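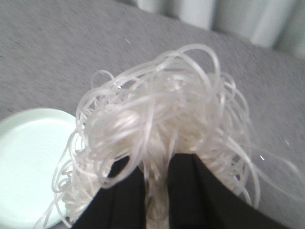 A gripper with a bundle of noodles, next to the plate.

I asked Edileuza Dantas the question everybody asks her at parties, which is when she can stop doing the dishes. She laughed so hard she had to put her coffee down.

"You can stop tomorrow if you don't mind buying plates," she said.

Edileuza runs the kitchen testing at Mernholm, where she and a small crew try to get robot arms to do the stuff the rest of us do half asleep. Plating food, wiping counters, folding dish towels. She used to be a line cook (you can tell, she stands the whole time she talks), and I had come over to hear whether any of it works yet.

So, noodles. I wanted to know why anyone would start with noodles, of all things! She told me they didn't start there, they worked up to it. Cups came first, then bread rolls, then cooked carrots.

"A cup is a cup from every side," she said. "You grab noodles and you've got a different object every single time. How many did you pick up? Where do they end? You don't know and the arm doesn't either."

The thin, see-through kind is the worst, she says, and she's got a grudge against it. The loops hang out way past the fingers and catch on the rim of the plate, or on each other. Squeeze too hard and you cut them. Squeeze too softly and you've got lunch on the table. Her crew logged 1,382 noodle pickups between spring and November, and she counts 343 of those as clean, meaning a decent portion landed on the plate and stayed there. I did the math on my phone and made a face.

"No, no, that's good!" she said. "You should have seen us in spring."

I also called Boglárka Takács, who works the other side of this. She manages packing at Bodnár, a frozen meals company out in Torkdale, and she's the one who'd have to sign for these machines. She was nice about it but she wasn't sold. Her people fill 42 trays in the time it takes her to drink a cup of tea, and they do it while arguing about soccer.

"I have machines already, I love my machines," she told me. "They seal, they label, they stack. Give me a box and I'll find you a machine. The food going in the box, that's hands."

I asked what would change her mind. She thought about it for a while and said she'd want to see one get through a full shift with nobody standing next to it. Then she added cleaning. Could it be hosed down? How long does that take? She had asked one salesman that and he started talking about software.

When I took that back to Edileuza she nodded a lot. Cleanup is her sore spot too. She figures a factory will get there first, doing one food in one spot all day long, and home kitchens come way after. I pushed her for a number and she gave me five years for the factory. For my kitchen she wouldn't give me one at all.

"Your kitchen has your drawers in it," she said. "I've seen people's drawers."

Next up for her crew is rice, and after that something Saden wants done with salad leaves, which she isn't looking forward to.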